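Handout 4: The Desk Cup, and Other Claims About Tidiness

Reading for this week: the Vaněk chapter on small containers, plus the four pages Edith Correa handed out in February. Bring both on Sunday. If you missed the February session, borrow a copy and please give it back.

1. Where we left off

Last time Marleny Rengifo presented the standard advice on work surfaces. Everything gets a home, the home should be within arm's reach, and pens and markers go in a cup. She presented it fairly. I said then that I didn't believe much of it, and these notes are my attempt to say why.

The Vaněk chapter claims that a person at a shared table saves up to 16 minutes a day once the writing tools are in a container. Look at how that figure was reached. The people being timed had just been told what the container was for, and they knew they were being timed. No one went back a month later. I would like to see the same table on an ordinary afternoon before I believe in the minutes.

2. What a cup is good at

A cup takes up little room. It holds things upright, so you can pick by color if the color is at the end that sticks up. It can be carried to another table with everything in it. Those are real advantages and I don't want to wave them away.

Against that, a light plastic cup with markers in it is top-heavy. Anything shorter than the cup sinks out of sight. Ink type matters too: some makers say to store markers flat, some say cap down, and many say nothing. Read the package if you still have it.

3. The empty container problem

Storage advice talks about the container as if buying it were the hard part. Most of the desks I have looked at already had one. The container was there, the tools were there, and the two hadn't met. A cup standing empty with markers lying beside it is a very common arrangement, and the literature hardly mentions it. 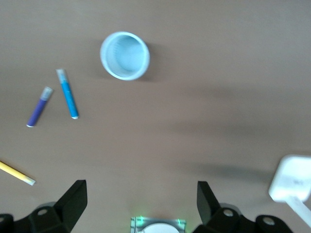
Segundo Chávez objected in class that this is only a stage, and that the markers go back at the end of the job. Maybe so. But when is the end of the job? For someone coloring a map it could be three hours away, and in the meantime a marker on the tabletop is quicker to grab than one in a cup. Putting it back between strokes is work, and the saving has to be set against it. Vaněk doesn't do this anywhere.

My own view, which you are free to attack, is that a surface in use and a surface at rest should be judged by separate rules. Three or four markers on a table in use are no trouble to anyone. The same markers the next morning are a small mess.

4. The 60-second reset

Rezaul Pramanik prefers the "reset": stop, set a timer for 60 seconds, put back whatever you can, and leave the rest. I have more time for this than for the cup, mostly since it makes no promises. Weak points:

– It depends on someone starting it.
– Loose caps get missed.
– At a shared table, the same person ends up doing it every day.

Cormac Noonan's suggestion of a shallow tray deserves a mention. Markers can be dropped in from any angle and they stay flat. The tray takes up more table, though, and in my experience it fills with paper clips.

5. For next session

Choose one surface you use daily. Leave the storage exactly as it is. Note where each writing tool is at the start, in the middle and at the end of one task, then again the next morning. A rough sketch is fine, and please don't tidy up for the sketch.

Write a page on whether the container made any difference. "I couldn't tell" is an acceptable finding if your notes back it up. Edith will collect the pages at the door.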